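Zornow High School locked down after report of gun in parking lot; student in custody

Police say no shots were fired and no one was hurt. Classes are expected to resume with a delayed start.

URNANBERG — A report of a handgun in a student's car sent Zornow High School into lockdown for 2 hours in the morning and drew officers from three agencies to the campus on Foulkes Road.

A student was taken into custody in the parking lot without a struggle, according to the Urnanberg Police Department. The student's name has not been released.

Police said a classmate told a hallway monitor shortly after the first bell that he had seen the weapon under the front passenger seat. The monitor called the school resource officer, and the building was locked down at 8:24 a.m.

Officers found an unloaded handgun in the car and a box of ammunition in the trunk. Investigators are working to learn where the gun came from and whether the student planned to take it inside. A police spokesman said they had found no written threat and no sign that anyone else was involved.

The lockdown was lifted at 10:24 a.m. Students were kept in their classrooms until then with the lights off and the doors locked. Officers searched the gym, the locker rooms and the second floor before giving the all clear.
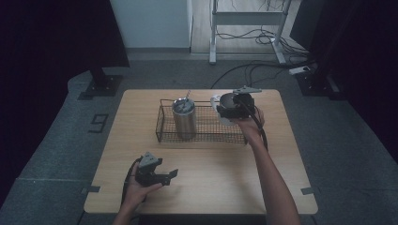

Parents who had seen messages from their children began arriving before the district sent its first alert. Police turned cars away at Foulkes Road and directed families to the parking lot of the Sundside branch library, where school staff checked identification and took down names.

Several parents there said they were upset that the district's text alert did not go out until 8:59 a.m. One mother said her daughter had been texting from under a desk for half an hour by then.

In a letter to families, the district said the delay came from a problem with its contact list and that the alert system would be tested again before the end of the month. The letter also thanked the student who reported the gun.

Families took 65 students home early. The rest finished the day on a shortened schedule, and after-school practices were canceled.

Sundside Elementary, less than a mile away, kept its students indoors during the lockdown but continued classes. Its outdoor recess was moved to the cafeteria.

Zornow High will open two hours late on the next school day. Counselors from other buildings in the district will be in the media center through the end of the week, and extra officers will be posted at the main entrance and the student lot.

The county prosecutor's office said it was reviewing the case and had not decided on charges. State law makes it a felony to bring a firearm onto school property, including a parking lot.

Anyone with information is asked to call the Urnanberg police tip line.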